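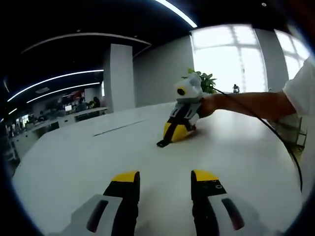

Comment left overnight under the last entry: you can't judge a tabletop on how it looks at noon, wipe it down and then tell us about it at four o'clock. Fair enough, and a good nudge, so today is all about the table.

January 14, 2019

The big white table by the windows. I have been wanting to write this one up since December, when it came in from Mita and we argued over where it should go. It ended up in the bright office and I'm so glad it did. The light in there is wonderful right now, even in January, and a smooth white surface makes the most of it. You get soft shadows under whatever you set down and a faint reflection of the windows when you stand at the right spot.

Did the wipe-down as suggested. Warm water first, then the Drurkex cleaner at the weak mix (one capful to the small bucket, the strong mix leaves a film, see the December notes). Went with the long direction, then across, then dry cloth. Looked great at noon. Looked at it again at four, low light coming across it, and yes, there were streaks. Faint ones, mostly near the curved edge where I tend to lean and rub in circles. Redid that part with plain water and a clean cloth and they went away. So the commenter was right and I'm changing the routine: last pass is always plain water.

The seam. It's thin and dark and it runs diagonally, and I get asked about it more than anything else on this table. I like it! It gives you a line to put things against. But it does collect stuff. Ran a wooden toothpick down the whole length and got out a surprising amount of gray fluff and what I think was eraser crumbs. Took 17 minutes, which I did not expect. A soft brush afterward picked up the rest. Want to try doing it every 2 weeks and see if it gets quicker when there's less in there.

Checked with the long level while the table was clear of papers. Dead flat one way. The other way there's a tiny drop toward the curved side, you'd only catch it with a marble (I used a marble). Turned the foot on that side half a turn and the marble stayed put. Very satisfying, did it several times more than necessary.

Plant. The green one lives on this table now and I think it should stay. It was on the filing cabinet before, and it looked sorry for itself. Since the move it has put out new leaves and they're a good strong green. Watering: small cup, pour slowly, wait, then empty the saucer. Please don't leave the saucer full, I found a ring on the white last week. The ring came off with the weak mix and some patience. Zollero sells a cork mat that would fit under the pot, I've put it on the order list.

Glare. Only real complaint. Late morning the sun comes straight through the panes and the middle of the table is hard to look at if you're reading off white paper. Tried taping tracing paper over the lower panes – better on the eyes, but it made the room feel flat and I took it down again. Sharifi had a roll-down shade in a light weave that cuts the light without killing it. Sample is nearly 80 inches long, which is too much for our sills, but it can be trimmed. I'd love to hang it on one window first and leave the other as it is, then compare for a few mornings.

To do:
Order cork mat
Trim the shade sample, hang it, note the times when glare is worst
Felt pads for the chairs on that side, they're starting to mark the floor
New pack of cloths, the blue ones shed

Still haven't tried the pencil marks near the seam with the white eraser. Tomorrow, before the cleaner goes on.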